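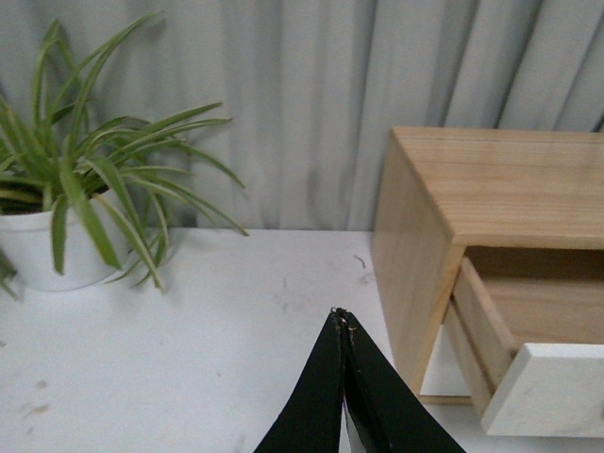 27/11/2024

Humidity loggers, second check against salt solutions

Continuing from the August check, which was done in a hurry before the loggers went to Botby. They came back with the Giáp paper boxes, and the first thing I saw in the downloaded data was that the two units kept on the same shelf disagreed by four points of relative humidity for most of the storage period. One of them is wrong, or both are. The archive's conservator wants to know which before the next batch of boxes is moved.

Method as before. Saturated salt slurries in the Pledden jars, magnesium chloride for the low point and sodium chloride for the high point, with the logger hung from the lid on nylon thread. The slurry must have undissolved crystals standing above the liquid. In August I made the sodium chloride too thin, and by the second day there was no solid left that I could see, so I do not trust the high point from that run. Made it stiff this time, about like wet sand.

Jars went into the foam box with a bag of water for thermal mass. Temperature inside the box moved less than one degree overnight. The bench itself moves a good deal more than that when the heating comes on, and the low-point jar used to follow it with a lag that made the plots hard to read.
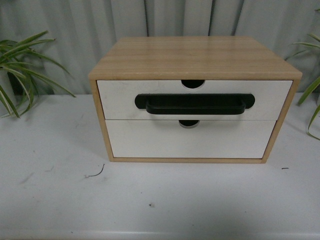 Two-drawer cabinet in light wood grain, on the white tabletop.

Settling time. I had been taking readings at 90 minutes after closing the lid. On the Flivalden units this is not enough. The trace looks flat on the scale the software picks by default, but if the axis is stretched it is still creeping, always toward the table value. I left unit 891 in the low jar overnight and the last point came out almost a full point lower than the 90-minute one. New rule: overnight at each salt, and the value is the mean of the last hour.

The lid seal matters more than I had assumed. One jar had a few salt grains on the gasket and read high by two points at the low salt. Wiped the gasket, closed it again, and it came down to agree with its neighbor. Wipe all of them every time.

Results so far, as difference from the table value:

Unit 891, low salt: one point high
Unit 891, high salt: one point high
Unit 620, low salt: one point low
Unit 620, high salt: five points low

So 891 has a plain offset and can be corrected by subtraction. 620 has lost slope. It was the one nearer the outer wall at Botby, but I have no August high point worth using for comparison and can't say when it went off. The sensor opening has a gray film on it. I have not cleaned it yet, as I want a repeat at the high salt before changing anything. 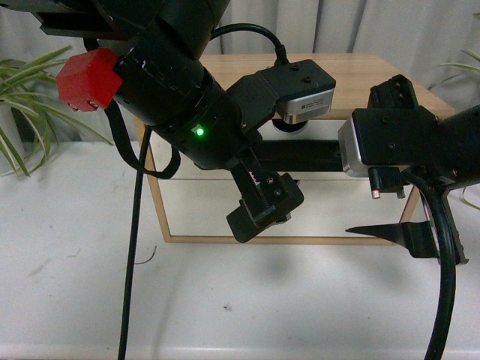

Logger identification needs fixing before the next deployment. The numbers are printed in dark gray on a black case, and at Botby the shelf lights are poor enough that I wrote down the wrong one twice (caught later from the serial in the file header). Paint marker on the case was tried and rubs off. A solid tag would be better, something with the contrast of the red hexagonal block against the black forearm, which can be picked out at a glance. It could go on the hanging loop, well clear of the sensor opening, with the number stamped in. Red for loggers that have passed both salts, and no tag at all on the ones still waiting.

Correction of the Giáp data. The room at Botby stayed between the two salt values the whole time, so a straight line through the two check points should be good enough for 620. Tried it on one week. After correction the two shelf units agree to within a point, except directly after the door is opened, where 620 responds late. That lag may be the film again. The mean for the week comes to 37 percent, which is drier than the conservator asked for and drier than the uncorrected file from 891 suggested. The uncorrected files stay as they are — corrections go in a separate column with the date of the check.

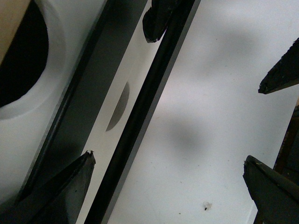 Black finger tips over the white surface, soft shadows.

Still open:

Repeat 620 at the high salt, then clean the opening and run it once more. If the slope does not come back, retire it.

A middle salt would help. Magnesium nitrate is on the shelf but the bottle is caked and unlabeled as to grade. Order fresh.

Ask Flivalden whether the low-battery state affects the reading. The manual says only that logging stops.

Download interval for Botby is too long. Over half of the memory had wrapped on one unit and the start of the storage period is gone from it.

Jars are to stay closed until the morning reading.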